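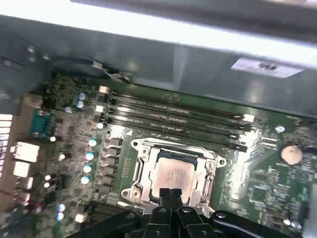
*CPU in, lever down, no RAM yet*

**dagim_m:** Second-hand board, finally in the case. Do I paste the cooler now or fit the memory first?

**filipa216:** Memory first. A big cooler will hang over those slots and you'll be in there with tweezers, swearing.

**oldsolder:** Disagree. Cooler first, RAM last. Done it that way for 26 years.

**filipa216:** And how are your knuckles?

**oldsolder:** Characterful.

**dagim_m:** Cooler's a Flornby – the tall one.

**filipa216:** Memory first, then.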